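A day out at Skotora (and my very brief career as a robot driver)

2026-04-07

Right, I promised Gemma Parsons I'd write this up before I forgot it all, and I've already forgotten half the names, so apologies to anyone I've missed out. Skotora had one of their open days and we went along because Gemma's brother-in-law knows someone at Lockwood who had spare places. I'd been expecting big orange arms behind cages and a lot of hard hats. They do have a couple of those, but most of what we saw was on screens, in the simulation room upstairs, and that was the bit I liked best.

The idea (and I'm going to get some of this wrong) is that they try everything out in a computer-made version first. Wenjie Tian was doing the talking for our group and she was brilliant, very patient with daft questions. She started us off on the gripper's own view, so you're looking out over the back of it with the two fingers in front of you, and she got each of us to have a go at moving it with a thing like a chunky games pad.

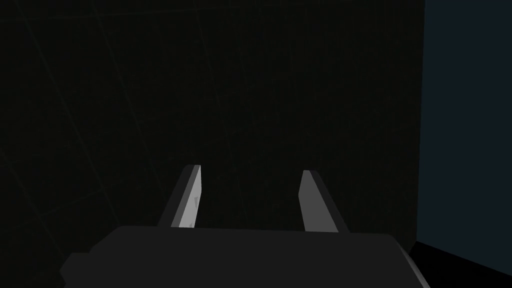 I was hopeless! Left and right I could manage, but the minute you tilt the wrist your brain goes to porridge. I turned the whole thing to face a dark wall and then couldn't work out how to get it back. Nigel Kettle, who was in front of me in the queue and had clearly done this before, took the pad off me very kindly and had it pointing the right way in 2 seconds. There were 40 of us on the visit altogether, split into groups, so you didn't get terribly long, and I used most of mine going the wrong way.

After that Wenjie moved us on to the one with the second arm in it. It's a lovely lurid magenta with dark blue bands, and I asked if the real one was that colour. No, sadly. They pick loud colours in the simulator so that you can tell straight away which arm you're looking at, which seems very sensible to me, I'd do the same with my kitchen cupboards.

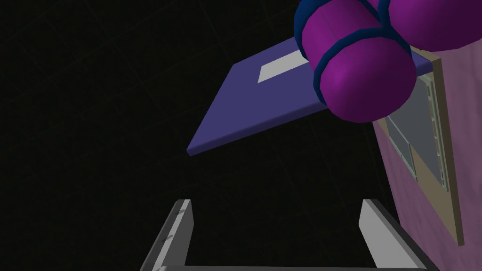

Gemma was much better at it than me (annoying). Her trick was to go tiny bits at a time and keep stopping. Přemysl Holub, who writes the software that runs underneath, came over to watch her and the two of them got chatting about how you judge distance when everything is plain flat colours and there's hardly any shadow to help. He said people who are new to it nearly always think they're closer than they are. I felt a bit better after that.

He also told us they'd run the same little exercise 851 times over one week, changing the starting position by a smidge each time. I'd have gone mad by the third. Someone asked whether it got boring and he said the computer does it overnight and he just reads the results over his porridge.

The last thing upstairs was a proper demonstration with both arms, and this time they didn't let any of us near the controls. One arm is yours, so to speak, and you see its grey fingers at the bottom of the screen. The other has yellow fingers with purple ends, and it works over the same purple slab with a pale grey rectangle on it.

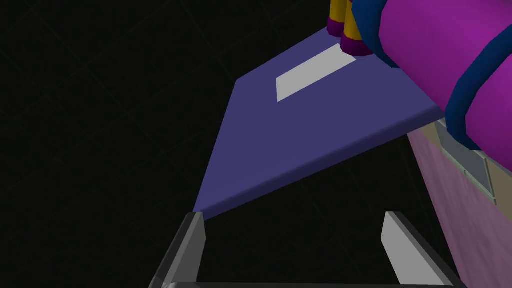
Emiko Hoshino ran that part. She talked us through how they stop two arms wanting to be in the same place, and I followed it right up until she drew a graph. What I did take away is that a lot of the job is waiting. One arm holds back, the other gets on with it, then they swap, and if you get the timing wrong they both sit there being polite to each other for ever. Everybody laughed at that, but she said it had cost her most of a winter.

Then it was down for tea and a look at the real machines on the ground floor. The Navell stand had free pens and the Amix one had biscuits, so you can guess where I spent my time. I did see a proper arm stacking boxes, and it was smooth and fast and very impressive, but after an hour of steering one myself I kept watching its wrist.

If you fancy it, they're doing another one in June. Wear comfy shoes, the stairs are steep and the lift was out. Parking's round the back past the tyre place, and it fills up early. Gemma has already put our names down and says she's going to make me practise.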